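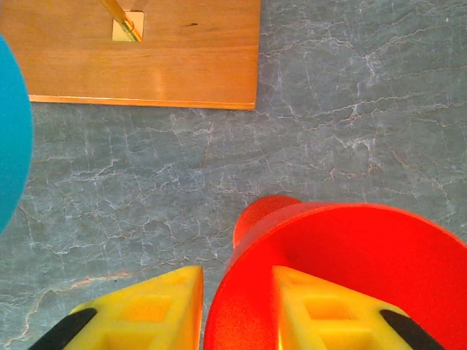 Wilma Meijer
Shift trainer, Drindeck packing room

Section 5. Working beside the gripper

Operators no longer pick every part by hand. Your job at the bench is now to set out parts, watch the first picks and clear stops.

1. Clear the tabletop of tools and packaging.
2. Put the wooden board down flat.
3. Stand the red part on the tabletop, clear of the board.
4. Press Start and step back behind the floor line.
5. Watch the yellow fingers close for the first 2 picks. If a part slips, press Hold and set it out again.

CAUTION: Keep hands away from the fingers until the Hold lamp is steady.

Note: Code 19 means no part was found. Check step 3, then restart. For any other code, call Riet Kramer at extension 463.

Note: Hand packing stays on the rota. Ilse Willems posts bench turns each Monday, and swaps go through her. Enter every stop in the shift log, including the ones you cleared yourself.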